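Burger bench, part four

So much happened on the burger build in July that I hardly know where to start! Fereshteh Ebrahimi cut me a new set of clear acrylic holders at the shared workshop, and they hold everything on edge, so the arm (we call it Gado) can come in from above and pinch.
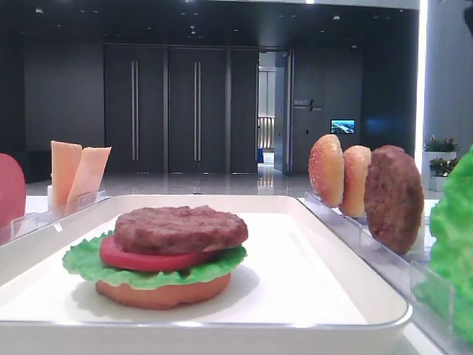
I'd been fighting the pinch force for weeks. The lettuce is floppy and the patty is lumpy, and one setting will never suit both, so each ingredient gets its own number now, 16 for the lettuce and 170 for the patty. Such a simple fix, and I love it!

Placing is the next puzzle. I want the layers centered, and an offset early on carries right up the stack. 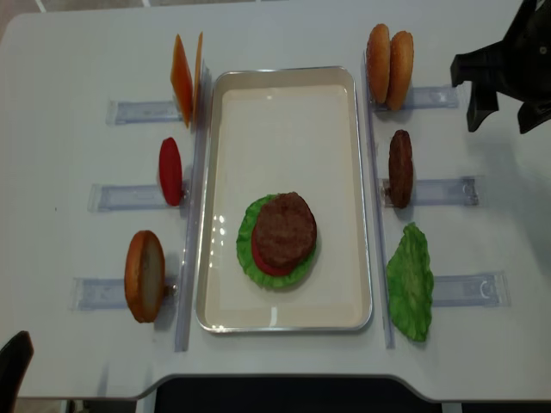

Lettuce, tomato, patty, with the cheese still in its holder.

My to-do list before the next session:

1. Slow the final drop to 40 percent (it's way too eager). 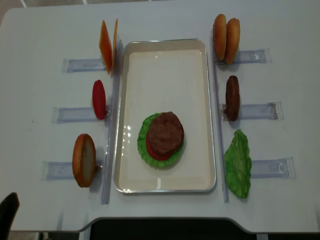 2. Log every pick to one file. I'd like more than 1000 of them by the time I write part five.

3. Ask Fereshteh for a spare set of holders, in case I crack one.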